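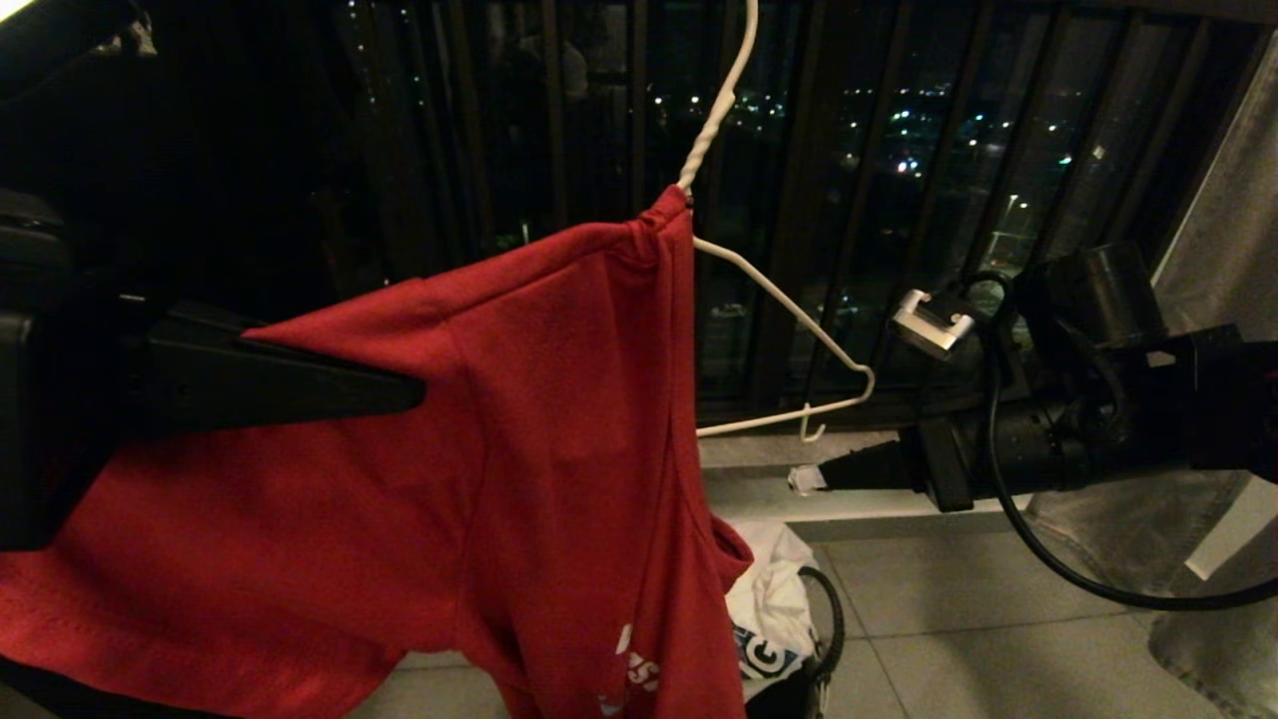 Red T-shirt on a white wire hanger.

Grand Trines in 200 Birth Charts
Fiorella Orlandini, Clostmont College
December 26, 2020

Why I picked this

My aunt has told me my whole life that I have a grand trine in water and that it makes me lucky. I have never won anything, so when we were told to choose a project with a lot of counting in it, I knew what I wanted to count! My question was pretty simple. How many people have a grand trine in their birth chart, and do they feel luckier than the rest of us?

How I got the charts

I put up a sign-up sheet at the Mazza Library in Ananbridge back in July and shared the same form online. It asked for date, time and place of birth, plus one question: "How lucky do you feel, from one to ten?" I got 524 replies, way more than I expected. Most of them had no birth time (or said "morning, I think"), and I wanted the Moon to be right, so those went out. From the ones that were left I drew 200 by lot.

I ran all of them through Okia, the chart program we have in the lab, using the Sun, Moon and the eight planets people usually include - Pluto counts in astrology, please don't write to me. I allowed six degrees of orb on each side. That gave me 1,760 trines to go through by hand, and I do not recommend doing this over a holiday.

What a grand trine looks like

A grand trine is three planets sitting 120 degrees apart from each other, usually all in signs of the same element, so all fire or all earth and so on. On the chart wheel the program draws lines between them and you get a big triangle. It is almost never sitting straight, though, and that threw me at first. Picture the white wire hanger here, tilted so the bottom bar runs on a diagonal: it's still a triangle, you just have to stop looking for a flat base. A real grand trine has three equal sides, more or less, and a hanger is much wider and flatter, but once I quit expecting the point to be on top I found them a lot faster. 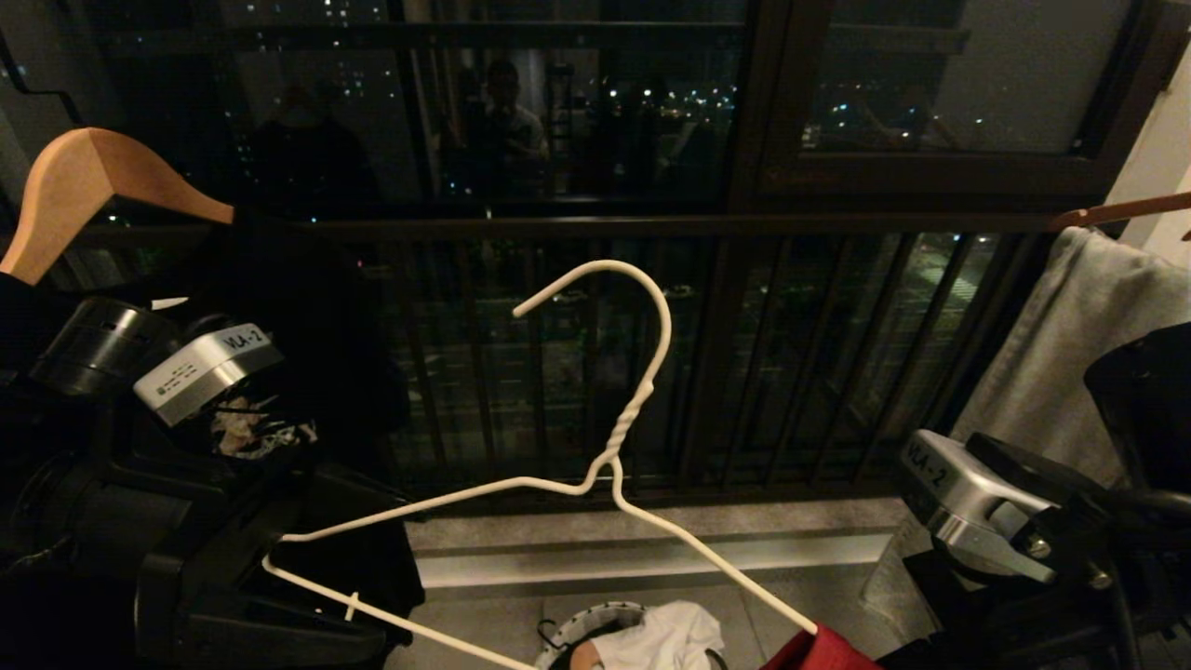 What I foundGrand trines came up in 30 of the 200 charts. Water and fire seemed to take turns being ahead while I was counting, and I wouldn't read anything into which one came out on top. The ones that gave me the most trouble were the near misses, where two of the trines were fine and the third was out by a degree or so. Take the hanger with the red garment over the end of its right arm, and say each end is a planet. If that right end slid a little too far along the wheel, you would still see a triangle, but by my rules it's out. I left out every one of those, even my cousin's, and she was not happy.

As for luck, the grand trine people gave themselves pretty much the same scores as everyone else. My own answer was a four.

What I would change

I'd ask the luck question first, before any mention of astrology, so people weren't already thinking about their charts. I'd also try a tighter orb and see how many of the 30 are left. My aunt says the orb should be eight degrees anyway.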